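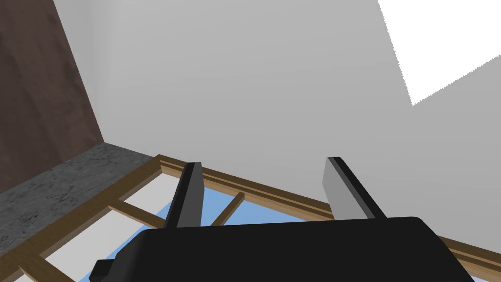
TROLTHOLM, February 8, 2022

Harbor Lights Fan Board > Spoilers & Speculation > Is Dr. Fekete really coming back?

porchswing_pat
So the new promo aired at the end of today's episode and there was a hand on a hospital railing wearing THE signet ring. You know the one. Dr. Fekete went off the ferry in August with that ring on and we have had nothing since but Marguerite staring at the water twice a week. Is he back? Please tell me he's back. I have put up with the casino storyline for him.

mrs_dunmore
It's a ring. Rings can be inherited, stolen or found in a fish. This show has done all three.

porchswing_pat
The fish one was a locket.

mrs_dunmore
I stand corrected on the fish.

talha_w
I recapped the ferry episode for the newsletter and watched it more times than is good for a person. We never see him hit the water. He says "tell her I kept the letter," the lights go, and then it cuts to Rorero's engagement party. In this town, no splash means no funeral. He's coming back.
- Talha Warraich

gullwing96
There was a funeral though? Judge Hinetell gave the eulogy and got his first name wrong.

talha_w
There was a memorial. No casket, so it doesn't count.

ViceMayorOfTroltholm
Going to be the grump here. I don't want him back. Marguerite has finally had a story that isn't about which doctor she's crying over, and her scenes with Rorero at the bakery are the best thing they've written in ages. Fekete walks in, she drops the bakery, and we get 14 weeks of amnesia.

porchswing_pat
Who said amnesia?

ViceMayorOfTroltholm
The show did. Every time. Rorero himself has had it 3 times and he's a baker.
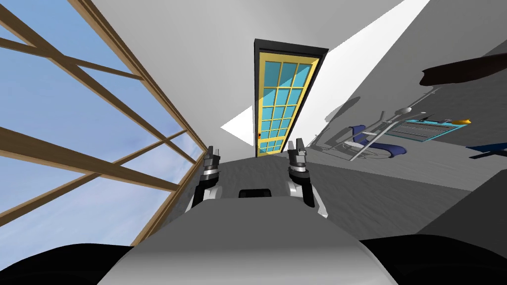 Light through the door and window.

gullwing96
I'm with the Vice Mayor on the bakery, but you can't leave the letter hanging. He kept it. Kept it where? What does it say? They spent all summer on that envelope and I want somebody to open it before I retire.

mrs_dunmore
It'll be the deed to the casino. It is always the deed to the casino.

talha_w
It can't be, Hinetell burned the deed.

mrs_dunmore
Hinetell burned a deed.

talha_w
Okay, I hate that I believe that.

saltwater_taffy
New here, I started in the fall so I've only ever seen this man in flashbacks. Is he nice? In the flashbacks he's either operating on someone or being slapped.

porchswing_pat
That's pretty much him, yes. He's wonderful. Start with the blizzard episodes, where he delivers the twins in the lighthouse.

ViceMayorOfTroltholm
And then ask what became of the twins. They went upstairs to nap and have not been mentioned since.

gullwing96
Boarding school. There was a line about it during the mayoral debate.

ViceMayorOfTroltholm
They were four!

mrs_dunmore
They'll be back by spring, aged 19 and feuding.

porchswing_pat
This thread is up to page two and half of it is twins. Ring theories only from here on, please. Mine is that he's been at the Rorero cabin all winter and the old man has been bringing him bread.

talha_w
He did buy a lot of bread in the Christmas episode. For a man who owns a bakery.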